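Six Weeks with Grerka: Elspeth Mowat on Teaching a Hand to Hold a Bowl

I called Elspeth Mowat in March 2026 to talk grasping software, and we stayed on the phone long enough for my coffee to go cold twice.
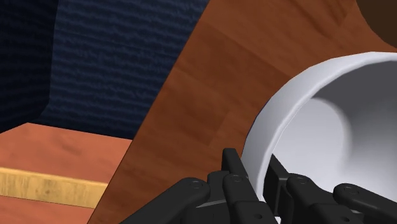

Why she went with a simulator

Elspeth builds dish-handling setups for small commercial kitchens, and she's been trying out Grerka, the simulation kit from Ditetti that lets you practice grasps on screen before you go anywhere near real hardware. I've been curious about it for months (I even had the trial installed and never opened it, sorry, Ditetti!), so I wanted to hear from a person who'd put in the hours.

"Bowls were what got me to pay for it," she told me. "A mug has a handle and a plate is flat. With a bowl you've got this round lip and the fingers want to slide along it. I could spend a whole afternoon on one rim."

The render at the top is the kind of view she works in all day, black fingers and a white bowl, very close up. I asked if she gets tired of staring at it. She laughed. "I dream about rims. My husband has heard enough about rims."

What you get for the money

A one-year license is $825, and that comes with 17 ready-made rooms and a pretty big set of kitchen objects. Elspeth uses maybe a handful of the rooms. The first week was rough, she said, mostly down to the manual, and she ended up writing to support almost every day.

That's how she met Hok-lam Shek, who looks after the hand models at Ditetti. I got him on the line too, for a few minutes at the end of his day. "Elspeth sends very long emails," he said, "and they're usually right." One of them was about finger friction, which she thought was set far too high by default. He agreed, and the default changed in version 6.

I asked him what people get wrong most often. "They squeeze. They see the bowl move and they turn the force up. I'd turn it down first and look at where the fingers are touching."

The stuff she'd change

She had a list ready, bless her. Moving the viewpoint is fiddly, and she'd love a button that jumps back to a saved angle. Importing your own objects took her 5 tries. And she finds the contact readout hard to follow when several fingers are on the same edge. "It gives me a wall of numbers, and I just want to know who's touching what!"

She also looked at Jardine before buying. Nicer menus, she said, but it didn't have the hand she needed, so that was a short trial.

Hok-lam told me saved angles are on their way. He wouldn't give me a date, and I did ask twice.

Next up for Elspeth is Wellach, her own project for stacking bowls, and she's renewing the license to get it done. I'm finally going to open my trial.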